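Flildale's Notebook Cell Is Back Up After a Month of Dropped Covers

By Lensa Mamo

If you've walked past the small assembly room at Flildale lately, you may have noticed it's gotten a lot quieter in there. Kedir Feyisa finally got the notebook cell running the way he wants it, and I spent a morning watching him and Mark Anthony Castillo finish the job.

Quick background for anyone who hasn't met this cell: it has two arms and one white table, and it handles ring-bound notebooks and folders all day long. It's a simple job right up until a cover slides off at an angle and one of the fingers comes down on the binding. In June that happened 62 times. Kedir has the log taped to the cabinet door, and he was not shy about showing it to me!

The first suspect was the software, so Mark Anthony went back through the pick positions in Woltodex one by one (there are 154 of them, and he did it over two evenings with a bag of pretzels). He found a couple of stale ones and fixed them, but the drops kept coming. Then Kedir put a straightedge across the fingertips on the left arm and there it was, one tip sitting a hair lower than the other. A mounting screw had backed out. He thinks it had been working loose for weeks.

So the new routine starts with the screws. They get pulled, cleaned, and put back with a dab of threadlocker, and the fingers are closed on a gauge block before anybody touches the controller. After that comes the wrist camera, which gets a wipe and a fresh calibration. The whole thing takes 15 minutes if you have the right hex key, and I'm told the right hex key now lives on a chain.

The last part is the one I liked best, the slow approach check. They lay a cover flat on the table, turned a little off square, and bring the open fingers down toward the ring edge at crawl speed while Kedir keeps his hand by the stop button. He's watching the gap at each tip. Mark Anthony calls out the numbers from the screen and they argue about them, cheerfully. I got to hold the clipboard.

The blue covers are the ones Kedir likes for this, with the little metal rings showing along the edge where the fingers come in.

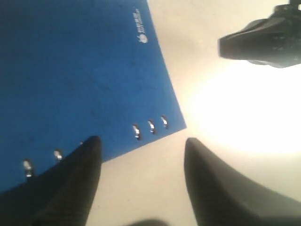 What's next for the cell

On the first full run after the repair the cell went through 229 covers without a drop, and I may have clapped. Kidus Ambaye wants the same screw check written up for the packing cell over at Jumthorpe, which uses the same fingers and has been acting a little cranky too. Kedir also has a spare set of tips on order, and he'd like to try a softer pad on them before the winter rush.

If you work a shift on the cell, the new checklist is in the blue binder by the door. Please initial it, and please put the hex key back.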